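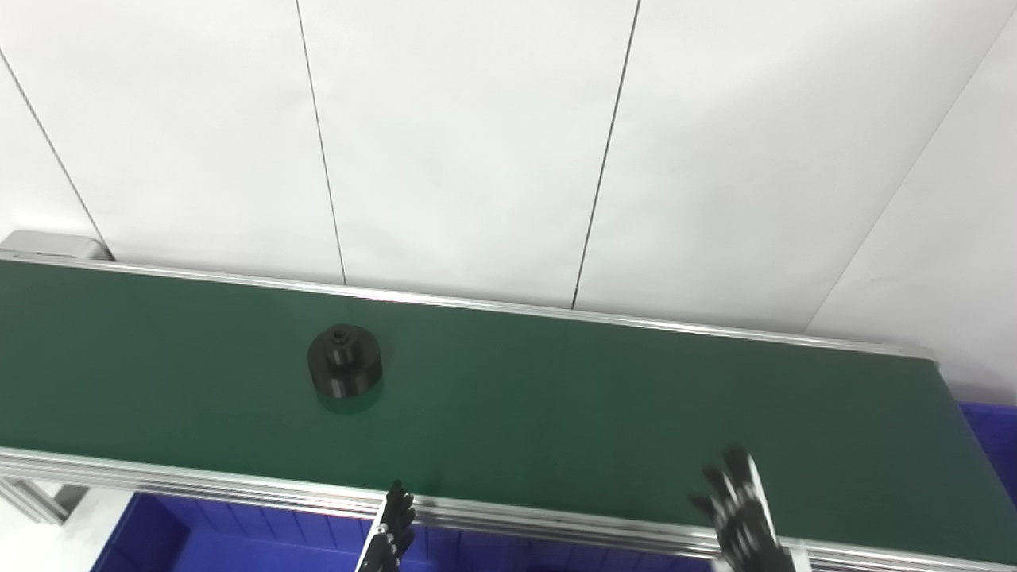

Sorting the garage / shed / back room - tips that worked for us

Updated 2024-10-18

Right, quick one. Had a lot of emails after the January page on clearing out, mostly asking what to do AFTER the clearing out, when you've got a bare floor and a heap of stuff you've decided to keep. So here goes, no particular order.

Start with the bench

Whatever you work on, get the height right before anything else goes in. Stand up straight, arms down, bend elbows. Top of the bench a bit below the elbow. Too low and your back goes, too high and your shoulders do. Mine was too low for years. Put 53 mm blocks under the legs, screwed not glued, and it took one evening including finding the screws.

Don't push it hard into the corner. Leave yourself a hand's width at the back or you will never get that dropped washer out.

Bins, tubs, boxes

All the same make if you can. They stack, the lids swap, and when one splits you use it for spares. I've got the Detitz ones, the middle size. The big ones are a false economy - you fill them and then can't lift them.

Label the short end AND the lid. Masking tape and a fat marker is fine. Printed labels fall off in the cold anyway.

One tub marked DON'T KNOW. Everything you can't place goes in there. Empty it when it's full, be harsh.

No lids on anything you use every week. You'll only leave the lid on the floor.

Screws and small stuff

Jam jars, still the best. Wash them properly, get the label glue off with a bit of cooking oil, leave it on overnight and rub with a dry cloth. Then hot soapy water.

Sort by length first and then by head. Everyone does it the other way round and ends up tipping out five jars to find a long one.

Odd screws, under 14 of a kind, all go in one jar together. Life's too short.

A magnet in a sandwich bag picks up spilled screws off the floor. Turn the bag inside out and they drop off. Works for drill swarf too, and keeps your magnet clean.

Damp

The big one. If your cardboard goes soft over winter you've got damp, doesn't matter what the walls look like.

- Nothing straight on concrete. Battens, old pallets, bits of worktop, anything.
- Gap behind the shelves.
- Door open on dry days even if its freezing. Cold dry air is good for a shed.
- The hanging crystal bags are all right in a cupboard, useless in a whole garage. Don't bother.
- Wipe saws and chisels with an oily rag when you put them away. Keep the rag in a tin with a lid, and lay it out flat outdoors to dry before you bin it. If it's linseed oil never ever leave it scrunched up, it can catch fire by itself. I mean it.

Paint tins

Mark the level on the outside with a pen, and write the room on. "Hall, 2nd coat left" is worth more than the fancy colour name. Tap the lid down with a rubber mallet or a block of wood, hammer just bends the rim.

Little drop left? Tip it in a jar, right to the top so there's no air. Good for touching up skirting. I've still got some Purkach eggshell going that way and its fine, bit of a stir.

Don't let water based paint freeze. Once it goes like cottage cheese that's it.

Floors

Sweep before you wash, always, or you make mud. Damp sawdust thrown down first stops the dust flying up. For oil, cat litter (the cheap clay sort), tread it in with an old shoe, leave overnight, sweep. Second go if its a bad one.

Painted floor or not? I did mine, looked lovely for almost 14 months and then it lifted where the car tyres sit. Wouldn't do it again. A rubber mat where you stand is better value and your feet will thank you.

Light

One strip down the middle puts your own shadow right on the work. Put a second one over the front edge of the bench. Lamp on a clamp for the vice end. Cool white for working, warm is cosy but you can't see a pencil line under it.

Tools on the wall

Hang the ones you use most between hip and eye. Draw round them if you share the space, otherwise don't bother, you'll only move things. Heavy stuff low. Ladders on two hooks, flat against the wall, with a bungee so they can't walk off.

The 15 minute rule

Stop 15 minutes before you need to. Put away, wipe down, sweep. Batteries on charge. Write the next job on a scrap of wood and leave it on the bench so you know where to pick up.

Bits people asked

Sticky drawers - rub a candle end along the runners.

Rusty pliers - white vinegar overnight, wire brush, rinse, dry them realy well, oil straight after.

Stiff padlock - pencil lead scraped into the keyhole. Not cooking oil, it gums up.

Mice - steel wool pushed in the gaps, and get the bird seed in a metal bin. They'll go through plastic no trouble.

More when I get a minute. Next page is hoses and outside taps before the frost.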